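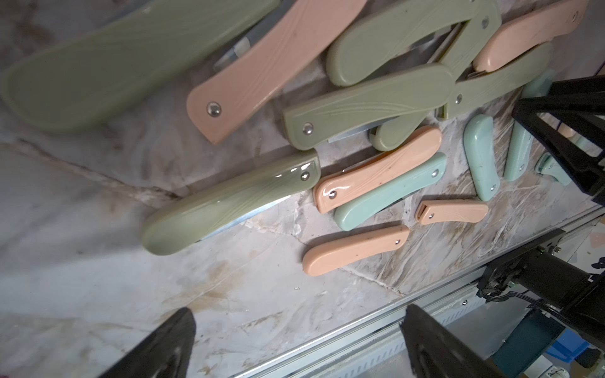
Robot learns to sort knives by colour, with a few catches

A small team at Pronia says it has taught a robot arm to sort a heap of folding knives by the colour of their handles, using nothing more than recorded runs of people steering the arm through the job. The group reckons the same method could one day be used for all sorts of fiddly bench work. Perhaps it could, but the results released so far leave a good deal out.

The method, named Udandale, is simple enough to explain. A person guides the gripper to a knife, closes it, carries the knife to a basin and lets go. The software stores what the wrist camera saw at each moment and how the arm was moved. After 3,000 of these runs it is left to have a go by itself.

Mahtab Shojaei, who leads the work, says the hard part is the overlap. Knives dropped on a worktop end up on top of one another, and two greens that look quite different to a person under good light can come out nearly the same on a cheap camera. "A handle with a shine on it can look like another colour altogether," she says. "We wanted a method that copes with that without anyone writing a rule for it."

Whether it does cope is harder to say. The summary gives a single success figure for the whole task, with no split between knives lying clear and knives trapped under others. It doesn't say how often the arm took hold of two at once. Nor does it say whether the worktop, lights and basins were ever changed between training and testing, and a system that has only met one bench may well be lost at the next.
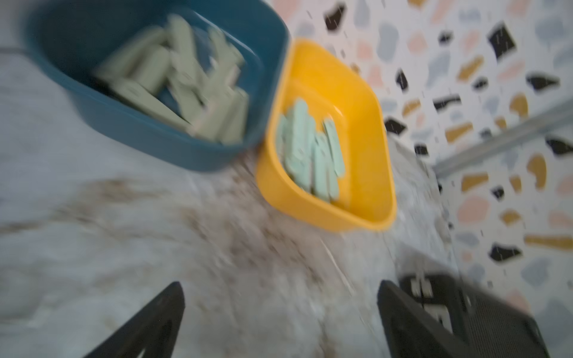 Speed is the other gap. Each run was timed, according to the team, yet the times are missing from the summary. A camera on the wrist moves whenever the arm moves, and the picture smears when it swings quickly. Going slower fixes that, at a cost anybody who pays for packing work would like to see in print.

Jamshid Asadi, who tests handling equipment at Mazurek and had no part in the study, is interested but unmoved. "Sorting by colour has been done for years with a belt and a fixed camera," he says. "If the claim is that this carries over to other jobs, show me the other jobs. Give it spoons, and don't retrain it."

Shojaei accepts that the tests were narrow and says a fuller paper is being written, with failures listed by type. The recorded runs will be shared through Clorov in December, she says, though the team hasn't decided whether the code will go with them.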